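About Stostia

Stostia repairs and resells used reading glasses, frames and cases. We started in Nadton with one workbench and a box of frames left over from a closed optician's shop. Today we work out of two rooms on Bondarchuk Street and handle nearly 350 pairs a month.

Most of our work comes by mail. Customers send in glasses with loose hinges, bent arms or missing nose pads, and we send back a price before we start. Simple repairs cost 35 dollars. Soldered frames cost 60 dollars and take longer — usually two weeks.

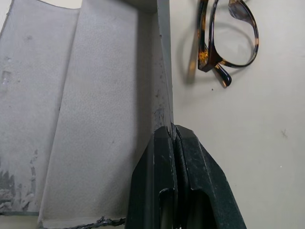 Gray eyeglass case, open, with wear to the lining.

We do not test eyes or write prescriptions. If you need new lenses, we can fit them from a prescription you already have. Lens orders go through Sternano, a lab across the river that has cut lenses for us from the beginning.

Frames we cannot fix are taken apart for screws, hinges and pads. The rest of the metal goes to a scrap dealer in June, when we clear the back shelves.

The counter is open from 9 a.m. to 4 p.m. on weekdays. Parking is behind the building, and the side door has no step. Repairs left more than 40 days after we call are moved to storage — please phone before you come in for them.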